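ok bread basket thread bc three of you asked

1/ old one died Thursday. handle side just unraveled, crumbs everywhere, RIP. had it since the Fistside flat

2/ wanted: dark, low, wipeable, no cloth liner. I'm done washing liners

3/ looked at Cocco first. gorgeous, real willow, way too pale, every drip of butter would show. also pricey for a thing that holds rolls

4/ Vemton had one with 3,587 reviews and half of them say it smells like a tire. pass

5/ went with the Lakov. synthetic rattan, super dark brown, rounded corners. paid 19 bucks. no smell!!

6/ best bit is the rim, it's a fat twist all the way around like rope. you grab it anywhere and it feels solid

7/ con: the floor is ribbed so crumbs are gonna live in teh grooves. flip it over the sink and smack it. fine

8/ also the back has little gaps in the weave so don't put anything seedy in there unless you like sesame on your table

9/ basket on the white table, twisty roll next to it so you get the color. looks almost black next to that golden crust

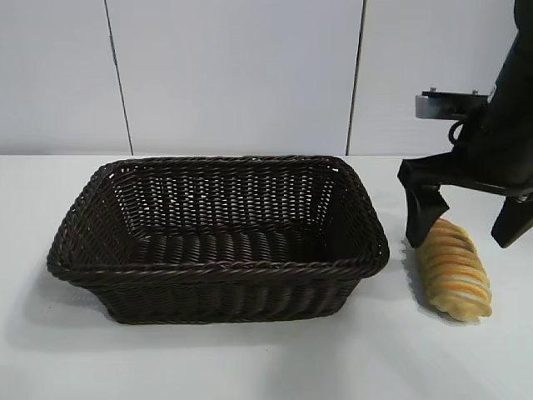 CLEANING IT (since someone will ask)

10/ damp cloth, drop of dish soap, old toothbrush for the ridges. air dry upside down

11/ do NOT put it in the dishwasher, the tag says so and I belive the tag

12/ ok dinner's burning bye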